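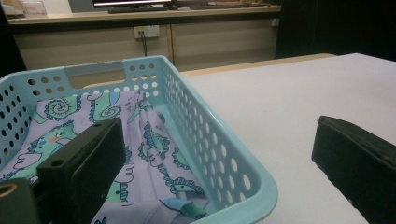

A reader in Clalbridge writes that her potted rosemary drops its needles every winter on the kitchen windowsill, and she wants to know whether to water it more or less. Less, in most cases, but check the roots before changing anything.

Rosemary, bay, thyme and sage all keep their leaves through the winter, and people expect them to go on growing indoors as they did on the porch. They don't. Light is weak from November on, the plant slows down, and the water you gave it in August now sits in the pot. The roots rot, and a plant with rotten roots looks dry. The owner waters again and the plant is dead by February.

Checking the roots

Lay the pot on its side and ease the plant out. Healthy roots are pale and firm. Rotten ones are brown and soft and smell sour. Trim off anything soft with clean scissors, shake away the wet soil, and repot in fresh mix in a pot no larger than the root ball needs. If more than half the roots are gone, cut the top back by the same amount. A plant that has lost nearly all its roots isn't worth the windowsill space. Take a few cuttings from the green tips and start over.

Watering indoors

Push a finger into the soil to the second knuckle. Water rosemary when it feels dry at that depth. Bay likes it slightly damper, and parsley and chives should not dry out completely. For rosemary in a clay pot this works out to once every 11 days in my kitchen, longer in a glazed pot. Yours will differ with the heat in the room.

Water until it runs out the bottom, wait 20 minutes, and empty the saucer. If you have a decorative pot with no hole, lift the inner pot out to water it in the sink.

Small pots can be weighed by hand. Pick one up right after watering and again when the soil is dry, and you will soon know the difference without poking at it.

Light

A south window is best. West will do. Turn the pots a quarter turn each time you water or they lean. Wash the inside of the glass at the start of winter, and the outside too if you can reach it.

If you have only a north window, a plain white LED bulb in a clamp lamp is enough for herbs. Set it 7 inches above the tops of the plants and leave it on through the day. I use a cheap plug-in timer. The purple lamps work too, but they make the kitchen unpleasant to stand in.

Heat and air

Most evergreen herbs are happier cool. An unheated spare room or a bright stairwell suits rosemary and bay better than a shelf over the stove. Anything above 80 degrees, which a sill over a radiator can easily reach, gives you thin, weak growth and spider mites.

Keep leaves from touching the window on freezing nights. Leave a gap between pots so air can move. Powdery white patches on rosemary are mildew, and a small fan on the low setting for part of the day usually stops it from spreading.

Pests

Look at the undersides of the leaves when you water. Fine webbing means spider mites. Brown bumps along the stems of a bay are scale.

For mites, take the plant to the sink and rinse it well with lukewarm water, tops and undersides, with a plastic bag tied around the pot to hold the soil in. Repeat a week later. For scale, rub the bumps off with an old toothbrush dipped in soapy water, then rinse. Don't use any spray on leaves you plan to eat unless the label says it is meant for food plants.

Tiny black flies around the soil are fungus gnats. Let the top inch dry out between waterings and most of them go.

Cutting and using

Winter is not the time for hard pruning. Snip the tips as you cook and leave plenty of green on every stem. Rosemary cut back to bare wood often doesn't sprout again.

If you need a lot at once, cut before you bring the plants in, and dry or freeze the extra. Bay and thyme dry well on a rack. Parsley and chives lose most of their flavor when dried, so chop and freeze them in ice cube trays with a little water.

Feeding

Don't feed from November until the days are noticeably longer. When new growth shows, start at half the strength on the package. White crust on the soil or the rim of the pot is built-up salts. Scrape it off and flush the pot with plain water.

Going back out

Wait until nights are reliably above freezing for rosemary and a bit warmer than that for bay. Put the pots in shade for the first few days, then in morning sun, and bring them in if a cold night is forecast. Leaves grown indoors scorch easily, and a scorched bay leaf stays brown until it falls.

Some older leaves will yellow and drop in spring as new ones come in. Sweep them up and leave the plant alone.

Page updated 12/18/25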